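Zesdale sets equipment plan for hand-held gripper work

Zesdale will buy its next hand-held grippers in two lots instead of one, according to a planning note sent to department heads on Thursday. The first lot covers three units for the tabletop program. The second depends on the repair figures from the first and will be reviewed in April.

The note was prepared by Magdolna Vass, who runs equipment planning at the company. It lists the grippers, spare fingertips, mounts, cables and monitor stands as separate budget lines. In earlier plans all of these sat under a single heading, and the cost of wear parts could not be read from the totals.
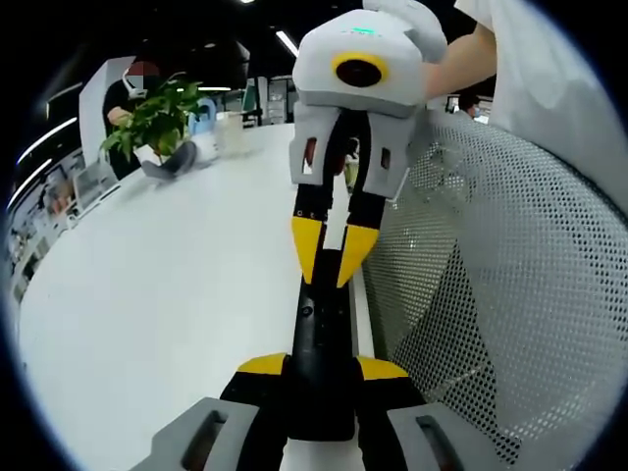
A hand-held gripper with yellow fingertips at the tabletop work area.

Fingertips are the main wear item. Vass's note sets a stock level of seven pairs per site and asks that replacements be logged by unit number. Finger mounts are treated as repair parts and will be ordered only against a fault report. Purchase requests that combine the two will be sent back.

Two suppliers, Nisida and Abera, were asked to quote. Nisida offered a lower unit price with spares sold separately. Abera's quote includes one set of spares per unit and a longer lead time. The note does not name a preferred bidder. It asks both firms to restate their prices on the same basis, with shipping and calibration shown on their own lines.

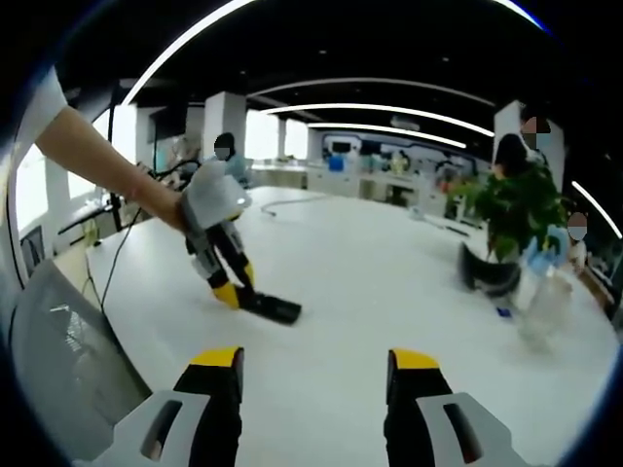

Table space is the other limit. The plan assumes two operators per large table, with cable runs kept to one side where the layout permits. Adding a third operator would require another table and more power outlets, and neither is funded in the current period. Furniture and wiring requests go through the facilities budget and should not be charged to the gripper lines.

Software is handled under a separate contract with Stesari. The license is priced by recording hours, and the current tier covers more than 2000 hours. Vass wrote that the tier should stay unchanged until the second lot is approved.

Department heads have been asked to return part counts and expected operating hours before the restated quotes are compared. Requests received after that point will be held for the second lot.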